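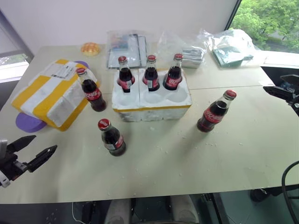
Bottle packing with a two-armed station: glass bottles and a six-slot foam holder.

Call for Participants: Packing Staff and the Move to Automated Stations

Sondden invites current and former packing workers to take part in a study of how daily work changes when robot arms are brought to the packing table. The study is led by Salamatu Fashola and Tiina Tikkanen, in cooperation with the Uvutby distribution center, where 1,302 mixed orders were packed by hand in March.

Loading bottles into foam is now shared between staff and the arms at Uvutby. Workers there report less lifting and more watching, correcting and clearing up. We wish to record what this means for pace, skill, breaks and pay grade — in the words of those who do the job.

Participants will attend two sessions of roughly 2 hours each. The first is an interview. The second takes place at a packing station, where participants work beside the arms and comment on the division of tasks.

Applicants must be 18 or older and have at least six months of packing experience in any warehouse. No technical training is required. Sessions are paid at the regular packer rate, and travel costs are refunded. Supervisors will not receive individual answers.

To apply, contact Genalyn Malabanan at the Sondden study office, stating your current or last position and the shifts you are able to attend. Evening sessions begin at 6 p.m.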